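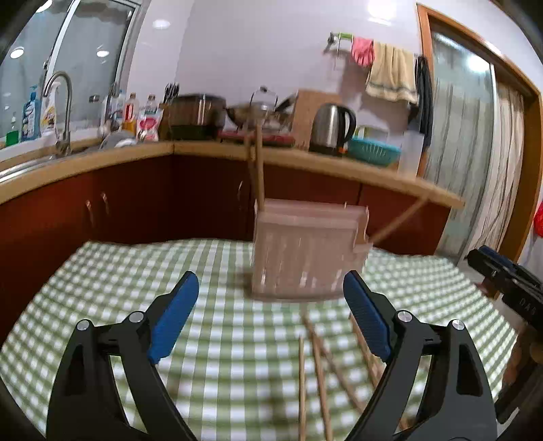 Thin wooden sticks and a ribbed plastic box on a gingham cloth.

Looking after wooden skewers and chopsticks

Untreated wood takes up water along the grain, so the cut ends swell and split first. Most damage in a kitchen drawer starts there.

Washing
Wash by hand in warm water with a little washing-up liquid. Do not soak for longer than 2 minutes. Rinse, shake off and wipe from the thick end to the tip.

Drying
Stand the sticks upright, tips uppermost, in an open jar. Leave overnight. Sticks laid flat on a tea towel stay damp on the underside – turn them once if there is no jar to hand. A closed box is suitable only when the wood is fully dry.

Smoothing
Rough tips can be rubbed down with 800 grit paper. Work along the grain, then wipe with a damp cloth. Discard any stick with a crack that catches a fingernail.

Oiling
Reusable chopsticks benefit from a thin coat of food-safe mineral oil every 3 months. Wipe off the surplus after an hour. Skewers meant for the grill should be left bare.

Storage
Keep away from the hob and the sink. Black specks near the ends are mould. Throw those sticks out and wash the container before refilling it.

Joaquim Neves of Pilton writes that he stores grill skewers point down, with a disc of cork in the base of the jar. This works well, but lift the cork out to dry when the jar is washed.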